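ok so I finally saw Kastberg last night and I need to talk about it. Short thread, mild spoilers

1/ It runs 163 minutes. I went in ready to complain about that and I only checked my phone once, during the ferry scene, and the ferry scene is LONG

2/ Rawan Chidiac plays both sisters and for the first half hour I forgot it was the same person. She changes how she walks! The older one leads with her shoulders, it's such a small thing and so good

3/ Less sold on Hussam Boutros as the lawyer. He was great in Drerlow, but here he mostly gets to stand in doorways and look worried

4/ The novel ends at the wedding. The movie keeps going for two more years, and I know book people are mad, but I liked it - that last phone call got me and the lady next to me was sniffling too

5/ Music is by Dorota Kaczorowski and it's mostly one piano. Already looked for the soundtrack, not up yet, very annoyed
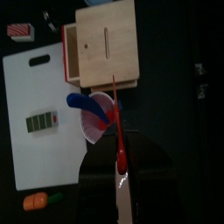
6/ Box office: my showing was maybe a third full, and it's down to 2 screens in my whole city. If you want to see it big, go soon. The snow stuff will look like nothing on a laptop

7/ Somebody asked if you need to see Ikier first. Nope! Same director, totally separate story, and I'd say Kastberg is the easier one to start with

8/ Anyway 8 out of 10 from me, would be a 9 with a shorter ferry. Going again with my mom in January if it's still playing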